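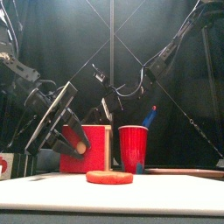
The dual-arm planner in Skivberg rejects the plan for the right arm with the message "start state in collision" when both grippers are near the same object, and I believe the fault is in the scene that it receives and not in the planner. We run two arms from opposite sides of one table, with the object tracker from Greltidov giving the collision shapes. The error comes only with certain arrangements. In the one I report, the red cube and the red cup stand close together with just a thin wooden post between them, and the right gripper hangs above and behind the cube with its finger plate in the space between cube and cup. The tracker returns one long box that covers both red things, the post disappears inside it, and the gripper is then considered to be inside a solid object.

Component: scene bridge (Greltidov tracker to Skivberg planner)
Severity: blocks our work, manual workaround exists
Opened: 12 September 2023
Site: Bragança, dual-arm table

Steps to reproduce

Start the tracker with the default color profile.
Place two objects of similar red close together, with something narrow between them.
Bring the left gripper to the front face of the first object.
Bring the right gripper above the first object, so that part of it is between the two objects.
Ask for any plan for the right arm, also a very short one straight up.

Expected: a plan is found, or the planner says which link and which object are in contact.

Obtained: the request is refused immediately. The log says only this:

[planner] request received, group: right_arm
[planner] start state check: FAILED
[planner] start state in collision
[planner] request aborted, no fallback

I repeated the request 19 times without moving anything, and it was refused every time. So it is not a random failure from the sampling, as I supposed in the beginning.

What I checked before writing

Calibration. I did the hand-eye calibration again for both arms. The result was almost the same as the old one, which we made in May. I loaded the old one back to be sure that I compare the same conditions.

Gripper model. I opened the collision mesh of the right gripper in the viewer. The finger plates are included and they are in the correct place. The cable near the wrist is not modeled, but it is far from the objects and it does not appear in any contact pair.

Padding. The default padding is 8 mm on every link. I reduced it to zero and the request was still refused. This was the point when I stopped looking at the planner.

Tracker output. I saved the object list and there was one object where I expected two, with the label "red_object" and a confidence that looked very good. The box begins at the left side of the cube and finishes at the right side of the cup. The height is taken from the top of the marker that stands in the cup, so the false box is also much too tall over the cube. This explains why even a retreat straight up is refused.

Update 1, after first answer from support

Thank you for the quick answer. You asked me to send a recording, to activate verbose contacts, and to try the segmentation by shape. My results follow.

The recording is attached as a Stumuva session. Please open it with version 2 of the player. The older player ignores the tracker channel and you will see only the joint values, which are normal.

With verbose contacts the log is more useful:

[contact] right_finger_plate <-> red_object, depth: inside
[contact] right_wrist_link <-> red_object, depth: touching
[contact] left_finger_tip <-> red_object, depth: touching (allowed)

The last line is correct. The left fingertip is at the face of the cube and this pair is in our list of allowed contacts. I would like to ask whether the word "allowed" has an effect for one arm only. When I read the configuration, I understood that the list is common for both arms, but the right finger plate is not allowed to touch the same object. Maybe I have misunderstood the documentation. The paragraph about groups can be read in two ways.

The segmentation by shape separates the cube from the cup. Unfortunately it then loses the flat orange-red disc that lies in front of the cube. I suppose that it is too low and is removed together with the table plane. For us this is worse, because a missing object is dangerous for the left arm and a false object only stops the right one. I returned to the color profile.

Update 2

I tried to find the limit of the problem by changing one thing at a time.

With the cup moved away along the table, the tracker gives two objects and the plan is accepted.

With the cup in its place but covered by a gray cloth, also accepted.

With the marker removed from the cup, refused again, but the box is lower and the wrist contact is gone. Only the finger plate contact stays.

With the wooden post taken away and the distance unchanged, refused. So the post neither creates the problem nor protects from it. The tracker simply does not use it. I had hoped that a tan object between two red ones would be enough to cut the region, but the post is very thin and I think the smoothing step closes the gap.

The smoothing is set by the parameter merge_kernel, and the default is 8. I could not find the unit in the documentation. If it is pixels, then it is larger than the post in the image of our fixed camera, and the behavior is logical.

Update 3, partial solution

I reduced merge_kernel until the two objects were separated. The planner then accepted the start state and found a path for the right arm. I executed it at low speed with my hand on the stop button. The arm went up between the two objects and touched neither of them.

There is a side effect. The cube has a fuzzy surface, and with the small kernel its border becomes irregular. In some frames the tracker divides it and gives a very small second object at the edge. The planner receives a scene that changes all the time, and when a new small object appears during the motion, the execution is paused with "scene changed, replanning". It continues after a moment, but the movement is not smooth and the left arm waits without need, as the two arms are synchronized.

To reduce this I added a minimum size filter in our own bridge script, before the scene is sent:

if object.volume < min_volume: skip
if object.age_frames < min_age: skip

The second line is the important one. An object must be seen for several frames before it is sent to the planner. I know that this introduces a delay for real new objects. On our table nothing enters by surprise while the arms move, so I accept it, but I would not recommend it as a default for other users.

Update 4, answer to your questions

You asked if we can use two different color classes for the cube and the cup. I tried. The cup is glossy and has reflections, and the cube is matte, but the mean color is too near. The classes change places when the arm makes a shadow. I prefer not to depend on this.

You asked also if the problem exists with the left arm. Yes, if I put the left gripper between the objects the message is the same. It is not related to which arm is used.

About your question on the self-filter: it is active for both arms, and I verified in the Stumuva session that no points of the grippers remain in the cloud. The black links are removed well, also in front of the dark curtain.

Requests

I leave the ticket open for the following points and I ask you to tell me if they should be separate tickets.

The message "start state in collision" should contain the contact pair also without verbose mode. It would have saved me most of the time I spent on calibration.

The unit of merge_kernel should be written in the documentation.

The planner could permit a retreat motion when the start state is in contact but the contact becomes smaller along the path. I understand there are safety reasons against it. An option that is off by default would be sufficient.

The paragraph about allowed contacts and groups needs one example with two arms and one object.

Current state at our site: small kernel, filter in the bridge script, default padding restored. The configuration file is attached together with the bridge script. The recording of the successful retreat is not attached yet, the file is too large for the form. Please tell me where I can upload it.

Status: waiting for support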